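Notes from the second evening of the reading group
Posted Thursday, 11 comments

We met again in the back room at Lindsay to go over the chapter on trust and energy. I said I would write something up for the people who couldn't come, so these are my notes, with my own opinions mixed in.
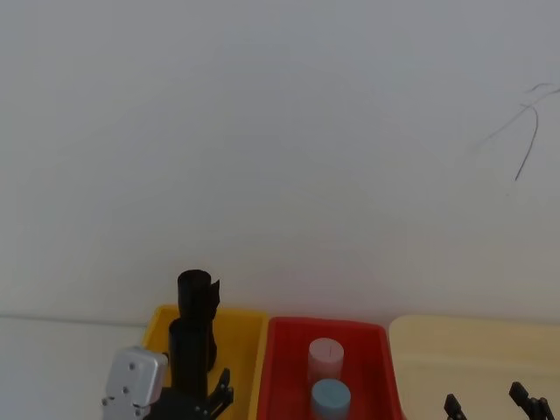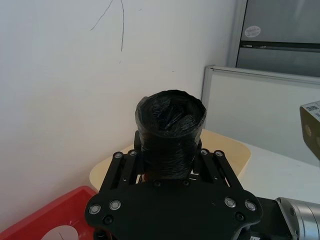
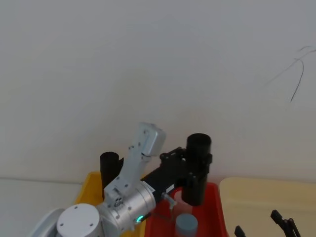 The chapter argues that a society which makes its power in many small places will also have to trust in many small places. A big plant far away asks very little of you. You pay the bill and the lights stay on. A shared battery at the end of your street asks you to believe that the neighbors won't drain it before supper. I liked this part and underlined most of it.

Gilles Millet did not like it. He thinks the author takes a word that belongs to people and spreads it over wires and meters until it means nothing. If the meter keeps everyone in line, he said, then you don't need trust at all, you need a good meter. I have been turning this over since. My answer for now is that somebody has to read the meter, and somebody else has to accept the reading.

We spent a long time on page 108, where the author brings in art. The claim is that an artwork can be a kind of rehearsal for living with less. I have heard this said in a lot of exhibition texts and I am still not sure what it asks of the artwork. Does the piece have to use less? Does it have to be about using less? Sylvain Texier brought up the wind piece at Pomholm, which ran for one summer. It made enough current to light a single lamp in the ticket office. People stood in line to see the lamp. Most of them had driven there. Sylvain thinks that counts against the piece. I think it was the most useful thing about it, and we left it there.

The book itself is 382 pages and could lose a good part of the middle. The author likes to start over. The same three thinkers get introduced in chapter two and again in chapter five, and the footnotes send you back and forth between them. I read the second half on the train to Dudstead and kept losing my place. The chapter on water is much better than the rest, and you can read it without the others.

One thing I keep coming back to is the Ernham example. The town put its heating network to a vote street by street, and seven streets said no. The author treats those streets as a failure of communication, as if a better leaflet would have brought them in. I grew up on a street like that. People there had been told things before, and they remembered. A book on trust ought to have more to say about people who have good grounds for holding it back, and this one gives them half a paragraph.

Next time we do the water chapter and the short essay that follows it. Gilles has a scan of the essay if you don't have the book. We start at 7, same room, and the side door will be open. Please read the endnotes to the essay too, as Sylvain wants to talk about the long one.

Filed under: reading, ecology, aesthetics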